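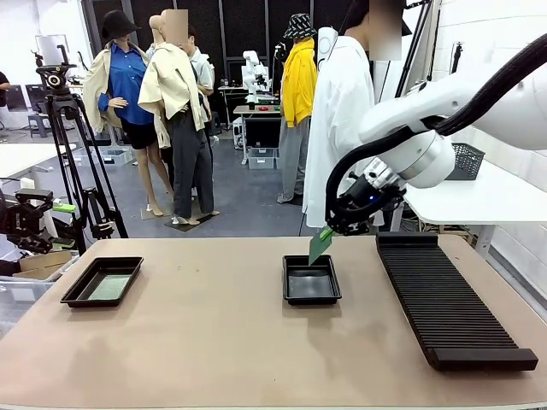

May
By the Grevwood Repair Survey group

4.2 What people keep, and why

The most striking result from the Grevwood survey is how long households hang on to electronics they no longer use. Of the 518 homes that replied, 211 had at least one old radio, router or games console put away in a cupboard, and many had several! We had expected storage to be a short stop on the way to the tip. For a good share of these homes it lasts years.

Figure 3. Green board lying flat in a shallow black tray, with an empty black tray and a ribbed rack on the same worktable.

The replies from Pisby were richer still, partly because the form there left a whole page for comments and people filled it. They wrote about a first computer, a father's tape deck, a phone with messages on it. Fear of losing data came up again and again - far more often than resale value, which hardly featured. We found this delightful to read and rather hard to code, and the scheme we settled on (Section 3.4) keeps sentiment and data worries apart even where a single sentence holds both.

Age matters less than we thought. Items bought before 2000 were kept mostly for sentiment, later ones mostly for spare parts or "just in case".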